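Shortbread in a care package: leave it in the carton or repack it?
Food by Mail > Packing and Shipping
24 replies, page 1

flisell_st
Sending a box to my nephew at school in August and I keep reading that you should take cookies out of the store carton and repack them in a tin. I don't buy it. The carton fits the cookies. A tin is heavy, it's round, and everything next to it ends up wedged against a curve. Has anyone compared the two, or is this one of those tips that gets passed along forever?

ntuli
Passed along forever, I'd say. The people who swear by tins are usually mailing homemade, and that's a different problem. Homemade cookies come in all shapes and slide around.

Ville Oksanen
I'm going to push back a little. A thin carton protects against scratches and not much else. Put a jar of jam on top of one and see what you get. I've opened boxes from my aunt where the shortbread was basically sand.

flisell_st
Sure, but who puts jam on top of shortbread? That's a packing order problem. You could crush a cheap tin with a bad enough box too.

I laid my stuff out on the table last night to see what goes where. The slim red plaid carton is the one I'm arguing about. I'm not convinced it needs any help from me beyond a dish towel.

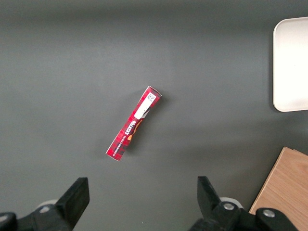
My plan is to stand it along the side wall of the shipping box, long edge down, with socks between it and anything hard. If someone can tell me what a tin would do better than that, I'm listening. "Everyone does it" doesn't count.

toma_3705
Is that the Walkers? I've mailed those in the carton plenty of times. A broken corner now and then. I wouldn't spend money on a tin for it.

Ville Oksanen
"Plenty of times" is doing a lot of work there. Did you open them yourself or did people just say thank you? People say thank you for crumbs.

toma_3705
Fair. Mostly they said thank you.

lorcombe
I went the other way and bought a flat tin for these. The fingers didn't fit the long way, so I had to stack them crosswise with wax paper, and they rattled. Paid 14 dollars for it. Now it holds buttons.

ntuli
So the tin was worse.

lorcombe
That tin was worse. A tin the right size might be fine. I don't feel like buying three more to find out.

flisell_st
This is kind of my point. The advice always skips the part where you have to find one that fits.

Ville Oksanen
OK, but side wall is where boxes get kicked. I'd put it in the middle, flat, sweaters above and below. And shake the box before you tape it — if you hear anything move, add more socks.

flisell_st
Middle and flat I can live with. I still think the wall is fine if there's padding, but it costs me nothing to move it. No tin, though.

toma_3705
Mine took 15 days once, by the way. Check the date on the carton before you pack it.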